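I've been following the materials people at Bresik for a while now, and this month they finally showed something I could get excited about! It's called Flonano, a coating made of plant fibers so thin that 400 of them side by side still wouldn't match a human hair.

The idea is simple enough – you spray it on paper, let it dry, and the paper stops soaking up water. Their sheets sat in a tank for 30 days and kept 80 percent of their strength (plain paper gave up before lunch). 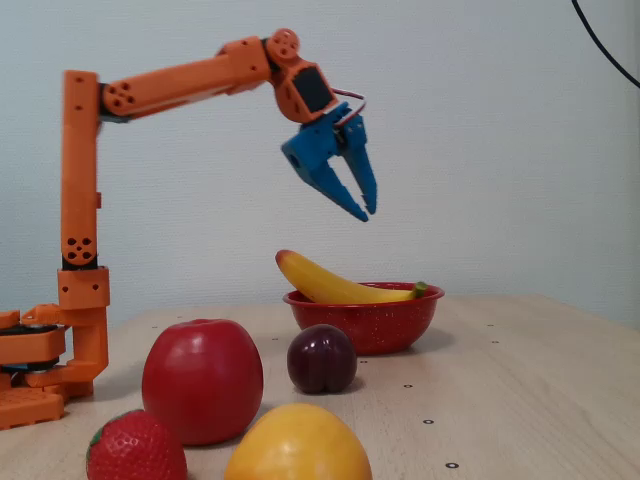
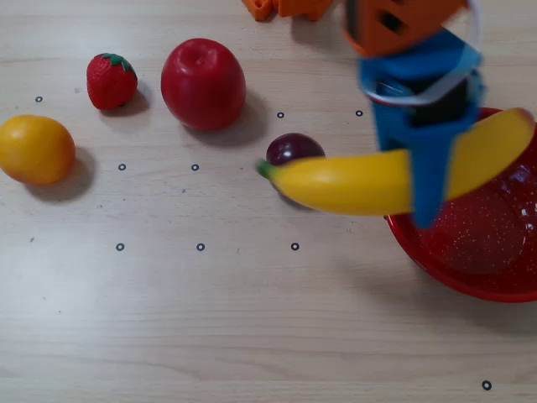
What I really want to know is the price, and that's where things get fuzzy. Bresik says a pilot line at the Andora plant should be running by April, with Bühler Street labs doing the testing. They've only made 2 batches big enough to sell, so don't expect it on your takeout box just yet. I've asked for a sample sheet and I'll report back when I've soaked it myself.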